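Lollton Schools Get a Lockdown Drill That Remembers Children Are In It

Ostapchuk Safety to run new emergency training across four campuses from May

LOLLTON – Students in the Lollton school district will practise for an armed intruder this spring without a man in a balaclava running down the hall, a change that parents have been requesting since the last time a man in a balaclava ran down the hall.

Ostapchuk Safety, the Drendamwood training firm, has been hired to replace the district's existing lockdown program at 4 schools with one called Elum. The new program covers 4000 students and 350 teachers, office staff, bus drivers and kitchen workers, the last of whom were left out of the old plan entirely and used to find out about drills when lunch failed to arrive.

Elum drills are announced ahead of time. Families get a letter the week before, in plain language, and a second note once the drill is over. There are no blanks fired, no fake blood and no role players. Students learn how to get behind a locked door, keep quiet and wait for an adult they recognize. The full exercise takes less time than a fire drill in January, mostly because everyone gets to keep their coats where they are.

"We sat through the old version as observers," said Mirta Valdebenito, director of school programs at Ostapchuk. "I have worked in emergency planning most of my adult life and I wanted my mother. The Grade 2 class had been told to be brave. They'd have been better served by being told which door locks."

On the matter of doors, the district has some catching up to do. A walk-through by Ostapchuk staff found 200 classroom doors that can be locked only from the hallway side, an arrangement that asks the teacher to step out and meet the emergency in person. New hardware is on order. Until it arrives, those rooms have been given a written backup plan, and the binder containing the previous backup plan, which referred to a portable classroom torn down years ago, has been retired with thanks.

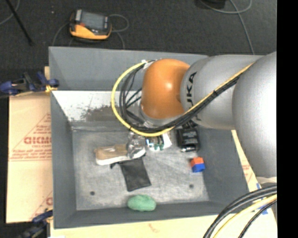 Will students be told that a drill is only a drill?

Every drill opens with a plain announcement that it is practice, repeated at the halfway mark and again at the end. Staff are trained to say so in person to any child who still looks unsure.

Teachers will complete a half-day session before any student takes part. It covers locking down, moving a class outdoors, talking to a police dispatcher and accounting for students who were in the washroom at the time, a group the old manual did not admit existed. Front office staff get an extra hour on the public address system, including how to turn it off.

Students who have lived through violence, and any others whose families would like them to sit out, may go through the steps one-on-one with a counsellor. No doctor's note is needed. Parents can opt out by email, by phone or on the paper form, which has been cut to a single page after a spirited internal debate.

"A good drill should be a bit boring," Valdebenito said. "If the kids go home and complain about it at supper, I'm happy."

Information evenings will be held at each school before the program begins, starting at 7 p.m. in the gym. Chairs will be provided – coffee is still under discussion.

About Ostapchuk Safety

Ostapchuk Safety provides emergency planning and staff training to schools, libraries and recreation centres from its office in Drendamwood. Elum is its program for kindergarten to Grade 12.

Media inquiries: Mirta Valdebenito, Ostapchuk Safety, Drendamwood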